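Kenside Assisted Living Technology Programme
Progress report to the Plaltwood Trust: equipment planning and budget
Reporting period ending January

1. Summary
The Trust's grant supports the purchase of equipment for the kitchen tasks strand of the programme. During this period we completed the simulation work that the Trust asked to see before any arm was ordered, and obtained prices from two suppliers. No capital money has yet been spent.

2. Work carried out
The simulated kitchen has been in regular use since the autumn. Tasks are confined to worktop handling beside the hob, where an arm must work close to a wall and to items it should leave alone. We completed 2,412 trial runs against the 3,568 planned. The remainder are scheduled for the next period and need no further licences.

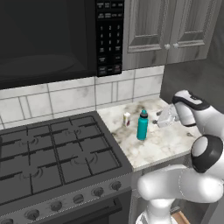 Reach has proved the main factor in choosing between models. The shorter Prida arm met our needs in open areas of the worktop but was less dependable near the wall. The Caputo arm costs more to buy, although its service contract is cheaper and includes replacement gripper pads.

3. Budget position
Computing costs have used 70 per cent of their allocation. We ask the Trust's permission to move the unspent training allowance into the equipment line, which would cover a floor mounting and delivery to Kenside. The total grant would be unchanged.

4. Next period
We intend to finish the remaining runs, confirm our choice of arm and place the order. The supplier's quotation is valid for 60 days, and we would be grateful for a decision on the transfer within that time.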